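Colander (kitchen tool)

A colander is a bowl or basket with holes in it, used for draining food. I look after the kitchen pages on the Vanddale household wiki, and this is the one I get the most mail about.
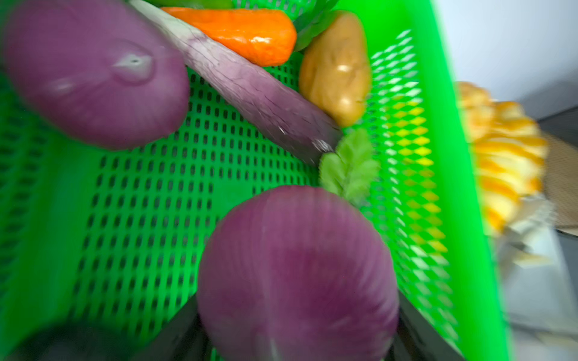 Irfan Talpur wrote in to say that a colander and a strainer are two separate things and I shouldn't lump them together. He's right, so let me get that out of the way first! A strainer (or sieve) has a mesh, usually wire, and it catches small stuff like seeds and tea leaves. A colander has holes punched or molded into a solid wall, and it's meant for bigger food: pasta, potatoes, beans, washed greens. You can rinse rice in some colanders, but check the holes before you pour or you'll be feeding your drain.

Name

The word goes back to the Latin colare, to strain, and that same root gave us "percolate." Older cookbooks spell it "cullender," and my grandmother said it that way too, with a very firm U. I still hear it now and then from people her age. Both spellings turn up in dictionaries, so I left a redirect from the old one.

History

People have been poking holes in pots for a very long time. Pottery with holes turns up at ancient sites all over the place, and some of it seems to have been used for making cheese, with the curds staying in and the whey running out. The Romans had bronze ones, some with the holes laid out in lovely patterns (I'd hang one on my wall, never mind the pasta). Later came tinned iron and enamel, then aluminum and stainless steel, and then plastic, which made them cheap and gave us all those colors.

Shapes and materials

The classic one is a round bowl on a ring or on little feet, with 2 handles. The feet matter more than you'd think, as they keep the food up out of the water sitting in the sink. Basket types have straighter sides and hold a lot of produce for washing. There are also folding ones with soft silicone walls, and long ones with arms that stretch over the sink. I own a Sosance folding one and I'm fond of it, though the crease is a pain to clean and I end up going at it with an old toothbrush.

Metal takes boiling water without any fuss. Plastic varies a lot, so read the label before you drain a big pot into it. Enamel looks great until you chip it, and then it rusts at the chip.

Hole size and pattern

Round holes are the old standard, but slots and diamonds are common in molded plastic. More open space means faster draining, up to the point where the walls get floppy. I once sat down with my steel Viria and counted 381 holes, which took me most of a cup of coffee, and my count may well be off by a few because I lost my place near the handle.

Other uses

Quentin Charpentier sent me a note about using his as a steamer, set over a pot with a lid on top, and I've done it myself with green beans. It works fine if the bowl clears the water. A colander also makes a handy pinhole projector during a partial solar eclipse: stand with your back to the sun, hold it up, and every hole throws a tiny crescent on the ground.

See also: Sieve, Salad spinner, Chinois, Cheesecloth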